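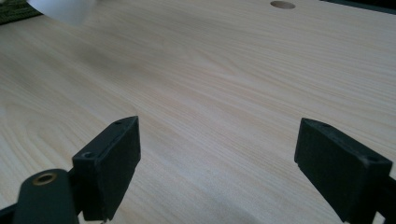 Slide 1. Open jaws, flat black pads.

Hi everybody, thanks for staying past the coffee! I'm going to talk about the pair of hand-held grippers Sizwe Potgieter and I built in the shared shop at Mabuza. We call them Zerka, both of them (yes, one name for two grippers, and yes, it gets confusing when one needs fixing).

Start with the pads. Ours are plain blocks with screw holes in the top, and I redrew them 6 times. I wanted wide, he wanted skinny, we argued most of September. Wide won. Pass the spare pad around at this point.

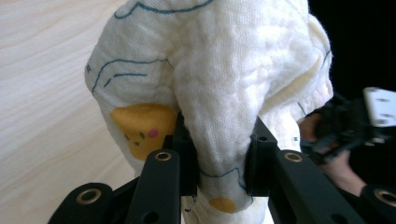 Slide 2. Pinching the white knit cloth, brass-rimmed grommets at the joints.

Cloth is where I got hooked! A block is easy, you close on it and you're done, but a knit bulges out wherever you aren't squeezing. Talk about the pivots here, and go slow, people always ask. Our first set had slop you could feel in your wrist, so we drilled everything out again and lost 2 evenings to it. Mention Han-gyeol Seol's drill jig (she's in the back row, wave!).

Then the two-handed part, one gripper holds, the other goes looking for a corner.

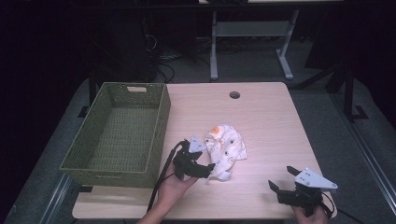 How long did it take to build the pair?
We spent 14 evenings on it, counting the ones we spent redrilling.

If there's time, parts list and the trigger spring story. If not, skip to the Fedau sketch and take questions.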